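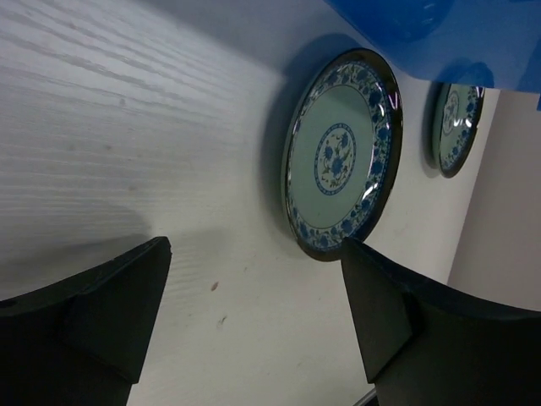 Soledad Ruiz-Ortega had been deputy athletic director at Waresby for three years when the president asked her to find a sport to cut. He asked at lunch, at his house, which was how he liked to do things he didn't want in an email. His wife had put out sandwiches and gone upstairs. Soledad took half of one and didn't eat it. She looked at the plate in front of her, blue flowers and vines running all the way around a wide border, with a dark rim outside that, set on a pale table with streaks of gray in the grain. She would remember the plate better than what he said after the first sentence.

"It doesn't have to be this year," he said. "It has to be on paper this year."

"How much?"

He told her. It was the price of a small sport or half of a big one, and they both knew nobody cut half of a big one.

"Does Glenn know?" Glenn was the athletic director. He was retiring in January and had begun giving away his golf shirts.

"Glenn said you'd be the one to ask."

She drove back to campus and sat in the lot behind the Van den Broek Fieldhouse with the windows down. The women's rowers were carrying their boats up from the trailer. It was summer and only the ones who lived in town were there, plus two incoming freshmen who had been told they could come early. The coach, Dana Whitlock, waved. Soledad waved back and went in.

The athletic department kept its rosters in a program called Juvum, which the college had bought before her time and which logged her out every ten minutes. She pulled the list of varsity athletes. There were 319. She sorted by sport, then by cost, then by cost per athlete. Men's golf was at the top and women's rowing was near the bottom, but rowing had the boathouse lease, and the lease was up. That was the part the president had been careful not to mention.

She worked until it was dark. She made one sheet for golf, one for rowing and one for men's tennis. Under each she wrote what the college spent, what the team brought in, how many athletes would finish their degrees somewhere else, and who would call. Under golf she wrote the names of two trustees. Under rowing, in the space for who would call, she couldn't think of anyone, and that bothered her more than the rest of it.

Soledad had played volleyball at Vonotlow State, in a gym with a leak over the service line. The program was dropped the spring of her junior year. A man in a tie had come to practice and read a letter. He had read it well, and then he asked whether there were any questions, and the setter asked if they should finish practice. He said that was up to them. They finished. She hadn't told that story in her interview at Waresby, or to Glenn, or to the president.

In the morning she went down to the boathouse. Dana was on an overturned bucket, going through a box of seat wheels.

"You want to sit?" Dana said.

"I'm fine. What would it take to run without the lease?"

Dana kept sorting for a minute. "Is this a real question or a polite one?"

"Real."

"Trailer to the reservoir every morning. Leave at five. We'd store the small boats at the fieldhouse if you gave me the cage behind the wrestling room." She dropped a wheel back in the box. "I'd lose some kids. Five is early."

"How many is some?"

"I don't know. I'd keep enough."

"Write it down for me," Soledad said. "One page. Don't make it nice."

Dana's page was in her inbox by noon. It was a page and a half, and it wasn't nice. She had priced the fuel and listed which two boats she would sell. The last line said she would give up the spring trip if somebody told the seniors before she had to.

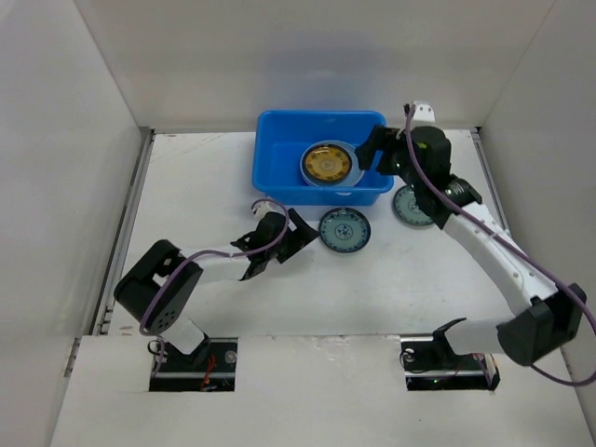
The budget meeting was moved twice and ended up in the staff kitchen on the second floor, where the conference room people went when the conference room was taken. Glenn came in with a cup of coffee and the president came in with nothing. Soledad had her three sheets and Dana's page and a half, and she had stapled them in the order she wanted them read. While the president read, she did some of the washing up that had been left from the coaches' breakfast, so that she would have something to do with her hands. She rinsed a round plate, pale blue at the rim and yellow-orange in the middle, and stood it in the blue plastic bin, where it leaned against the side. Then she ran out of things to wash and had to turn around.

"You didn't pick one," the president said.

"No."

"I asked you to pick one."

"You asked me to find the money. It's on the last page."

He turned to the last page. Glenn drank his coffee. He had been in the job a long time and knew when a room didn't need him.

"This takes away the boathouse," the president said.

"Yes."

"And the golf spring trip, and the tennis spring trip."

"And rowing's. All three, or I can't sell it."

"The trustees will call about golf."

"They'll call me. My number's at the bottom."

He read it again. Outside the door somebody from the ticket office was telling somebody else that they had sold 1151 seats for the football opener and that it was only the middle of July. The president listened to that too. Then he asked if the reservoir froze.

"Parts of it," Soledad said. "They'd be on the machines in January anyway."

"Has the coach agreed to this?"

"She wrote it."

He folded the pages the long way and put them inside his jacket. He said he would need to think about it, and that he would rather she didn't talk to the coaches until he had. She said she had already talked to one. He nodded as though he had expected worse, and he and Glenn went down the stairs together.

Soledad dried her hands. She had roughly an hour before the compliance call. She walked over to the fieldhouse, got the key from the equipment room and opened the cage behind the wrestling room. It held a broken scoreboard, some rolled mats and a stack of hurdles from when Waresby had had an indoor track team. She paced off the long wall heel to toe, lost count, and went back to the door to start over.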